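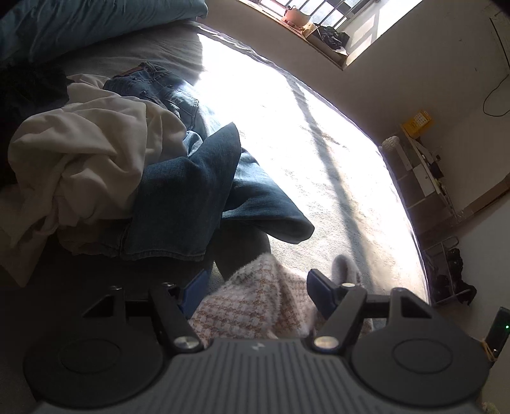
Roltirbridge Mending Library: progress report to the Chowdary Fund

Filed under: Grantee Updates, Community & Craft
4 min read

What a spring we've had! When you agreed to fund a second year of the mending library, we promised longer opening hours, a proper beginners' course and a lending shelf for tools. All three are up and running, and the shelf has grown faster than we planned for.

Since the last report we have taken in 1038 garments for repair, and 230 people have come to at least one class. The beginners' course runs for 8 weeks and covers hand stitching, buttons, hems, patches and darning, with zippers saved for the end (they scare people, and then they don't). The June group filled up before we had put the posters out in Pusberg, so we've opened a waiting list and will run the same course again in the fall.

Denim is still the biggest pile by far. We get a lot of inner thighs and back pockets, and we've gone through patch fabric at a pace I didn't expect. School uniforms are next, mostly knees and hems. The nicest surprise has been knitwear. We had one darning mushroom at the start of the year and people were waiting in line for it, so we bought more and added a evening session that starts at 6:30 and is really just a table of people darning and talking. It's lovely.

Money: we have spent $1779 of the equipment line so far. Most of that went on two secondhand sewing machines and their servicing, and the rest on thread, needles, shears and the darning tools. The servicing cost more than we budgeted. One machine needed a new motor belt and a full retiming, and we'd like to move a little from the printing line to cover it, if that's all right with you.

Not everything has gone to plan. The Saturday-style drop-in at the Zulleck branch was quiet, and we think the room is too hard to find from the street. We're moving it to the front reading room and will try it there through the summer. Our booking sheet is also a mess, and fixing it is my job for next month.

Coming up: a workshop on lining repairs, a swap table for leftover fabric, and a short printed guide to go home with every finished garment. I'd love for you to visit. Come in the evening if you can, and bring a sweater!

Lavanya Gowda
Program lead

Get grantee stories in your inbox once a month. Enter your email to subscribe. You can unsubscribe at any time.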